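공유 작업실 정리와 분실물 보관 방식 개선에 관한 학생 프로젝트 보고서

생활공간디자인 수업, 2025-12-19 제출

## 1. 시작하게 된 이야기

저희 조가 이번 학기 내내 붙들고 있었던 주제는 사실 아주 소박합니다. 학생들이 함께 쓰는 작업실 브론스르나(Brornska)에서 물건이 자꾸 엉뚱한 곳에 놓이고, 그러다 잊히고, 며칠 뒤에 주인이 헐레벌떡 찾으러 오는 일을 조금이라도 줄여 보자는 것이었어요. 처음에는 수납장을 새로 디자인하겠다는 꽤 거창한 계획도 있었습니다만, 중간 발표 때 "물건이 어디에 놓이는지부터 보고 오라"는 조언을 듣고 방향을 바꾸었습니다. 돌아보면 그 말씀이 참 고마웠습니다.

그래서 4월부터 작업실에서 주인 없이 발견된 물건을 적기 시작했고, 최종 기록은 180건이 되었습니다. 공책 한 권을 문 옆에 걸어 두고 발견한 사람이 직접 쓰는 방식이었는데, 글씨체도 제각각이고 "의자 어딘가"라고만 쓴 줄도 있어서 옮겨 적는 데 시간이 제법 걸렸습니다. 그래도 넘겨 보는 재미가 있는 공책이었어요!

## 2. 어디에 놓이는가

저희는 선반이나 책상 위가 가장 많을 거라고 짐작했는데, 기록을 분류해 보니 180건 가운데 84건이 의자에서 나왔습니다. 가방을 내려놓고, 겉옷을 걸쳐 두고, 잠깐 앉으려고 주머니 속 물건을 꺼내 두는 자리가 모두 의자였던 것이지요. 의자는 바퀴가 달려 있어서 이리저리 옮겨 다니기까지 하니, 물건을 둔 사람이 돌아왔을 때 그 의자가 그 자리에 없는 경우도 생깁니다.

특히 작은 물건이 골치였습니다. 지갑이나 열쇠, 카드처럼 납작한 것은 좌판과 등받이 근처 틈으로 들어가기 쉽고, 색까지 어두우면 그냥 지나치게 됩니다. 옷이나 천은 반대로 눈에는 잘 띄는데, 한 덩어리로 뭉쳐 있으면 그게 누구 것인지, 안에 다른 물건이 섞여 있는지 알 수가 없습니다. 저희는 이 둘을 "틈에 끼는 것"과 "뭉치는 것"이라고 불렀고, 이름을 붙이고 나니 회의가 한결 편해졌습니다.

## 3. 정리 실습

실습은 창가 쪽과 마루 쪽으로 나누어 진행했습니다. 순서는 단순합니다. 의자 위에 놓인 것을 먼저 보고, 틈을 살피고, 천 종류는 양쪽 모서리를 잡아 펼친 다음 개어서 바구니로 보냅니다. 모서리를 잡고 드는 단계는 원래 없었는데, 뭉친 채로 옮기면 안에 든 물건이 떨어질 수 있다는 의견이 나와 중간에 추가했습니다.

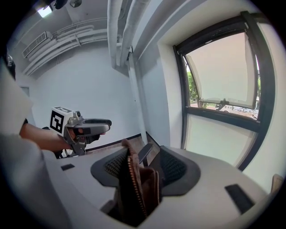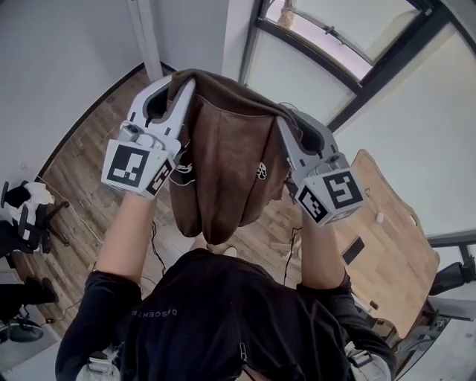 *그림 1, 2. 의자에 꽂힌 갈색 지갑(위)과 양쪽 모서리를 잡아 든 갈색 천(아래)*

지갑처럼 세로로 선 물건은 위에서 내려다보아야 잘 보인다는 점을 실습하면서 새삼 느꼈습니다. 평소에 저희가 의자를 보는 높이는 대개 서서 지나가며 흘끗 보는 정도이니까요. 그래서 점검표에도 "의자를 본다" 대신 "의자 가까이 가서 위에서 본다"라고 길게 적어 두었습니다. 조금 잔소리 같지만, 이렇게 쓰는 편이 처음 오는 사람에게는 훨씬 친절한 문장이라고 생각합니다.

천을 다루는 쪽은 의견이 갈렸습니다. 부드러운 천은 모서리를 찾는 것부터가 일이고, 끈이 달려 있으면 그 끈이 먼저 손에 잡히기도 합니다. 한 조원은 그냥 반으로 접어 올려 두면 충분하다고 했고, 다른 조원은 펼쳐서 무늬가 보여야 주인이 알아본다고 했습니다. 결국 둘을 절충해서, 무늬나 글자가 있는 면이 바깥으로 나오게 접는 것으로 정했습니다.

## 4. 보관함 만들기

보관함 이름은 공모 끝에 앞엣것을 엔베리(Enberg), 뒤엣것을 아스텔(Astell)이라고 지었습니다. 엔베리는 작은 물건을 넣는 얕은 상자이고, 아스텔은 옷과 천을 넣는 깊은 바구니입니다. 2개로 나눈 것은 작은 물건이 옷 속에 다시 파묻히는 일을 막기 위해서였습니다. 지갑과 휴대전화는 바깥에 두지 않고 사무실에 바로 맡깁니다. 상자 안쪽에 깐 미끄럼 방지 시트와 이름표 재료는 모두 남은 자재를 썼고, 이름표용 비닐만 새로 샀습니다.

## 5. 아쉬운 점과 다음 계획

공책 기록에는 날짜가 빠진 줄이 많아서 물건이 얼마나 오래 놓여 있었는지는 분석하지 못했습니다. 점검표도 저희 조원들이 써 본 것이 전부라, 다른 조가 써도 같은 순서로 움직일지는 아직 모르겠습니다. 다음 학기에는 기록지에 날짜 칸을 크게 넣고, 의자마다 번호를 붙여서 "의자 어딘가"라는 줄을 줄여 보려고 합니다. 번호 스티커 시안은 부록에 넣어 두었으니 색깔에 대한 의견을 많이 주시면 좋겠습니다.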